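Student Robotics Class Puts Its Machine to Work in the Kitchen

February 21, 2020

The second-year robotics class at Pliltau Technical College has spent the winter term on one household chore: the dishwasher. The students are writing and testing the software that lets a two-armed robot work around an open machine, and they will show their results at the Gretotum student competition this spring.

The project is called Hamada. It started in January, when the class was given a choice of three home tasks from the competition rules. Folding towels and wiping a table were the other two. The class voted for the dishwasher, partly for the points on offer and partly because the college already had a practice kitchen on the ground floor with a counter and a working machine in it.

Students work in two teams. One handles arm movement, meaning the path each arm takes over and around the counter without touching it. The other handles the hands and decides how the fingers should be set before they reach for a plate, a cup or the edge of a rack. The teams swap code every week and run it together on the robot. Before that, everything goes through a simulator on the classroom computers.

According to the class log, the students had logged 263 runs on the real robot by the middle of this month. A run counts whether it finishes or not. Many of the early ones were stopped by hand when an arm came too close to the counter or the door, and the log notes the reason for each stop. The simulator runs are kept in a separate file, which now stands at 3,564.

The hardest part so far has been the space in front of the machine. With the door down and the upper rack out, an arm has to come in over the door and stay clear of the rails on both sides. The movement team first tried a straight approach from the front. They have since changed to a path that brings the hand up near the counter and lowers it toward the rack from there.

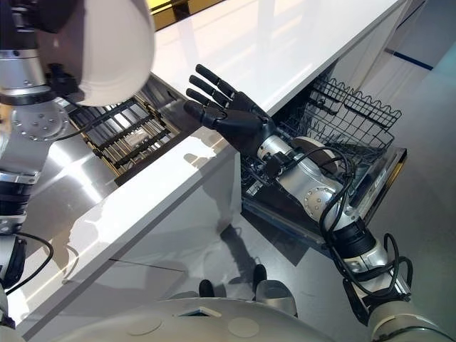
One member of the hand team said the fingers took more of her time than the arms did, and that she had not expected it. Setting them for a dinner plate was fairly quick, she said, but a cup can sit in the rack at so many angles that the team ended up writing a separate routine for it. She would like to see the competition add bowls next year, though she said her teammates did not agree.

Cables have been a smaller but steady problem. The arms have to turn a long way during a full cycle, and the class set limits on several joints so that nothing pulls tight. Those limits made some positions harder to reach, and the movement team rewrote part of its planning code to allow for them – a job that took most of a week.

The course is graded on the written log and the code as well as on the final demonstration. Each student also has to write a short safety report. Two people must be present whenever the robot is powered on, and one of them has to stay within reach of the stop button for the whole session.

Money for the project comes from the college's lab budget and from Plulanico, a local parts supplier, which gave the class $400 toward plates, cups and replacement fittings. The dishes are plain ones in three sizes. Several have already been broken, and the log lists those too.

At Gretotum, each team gets a fixed period to set up and then two scored attempts. Points are given for each item moved to its correct place, and taken away for dropped items or contact with the door. Judges may also move one item between attempts to see how the software copes with a change. Teams are not told ahead of time which item it will be, so the class has begun to shuffle the dishes before each practice.

Work for the next few weeks will be on closing the upper rack after it has been loaded. The class has a version that works in the simulator but has not yet been cleared for the real robot. If it is not ready in time, the students plan to enter with the loading task alone – the rules allow it, with a lower top score.

The practice kitchen will be open to visitors during the college's spring open house. Students from both teams will be there to answer questions, and the class log will be on display. Entry is free and no sign-up is needed.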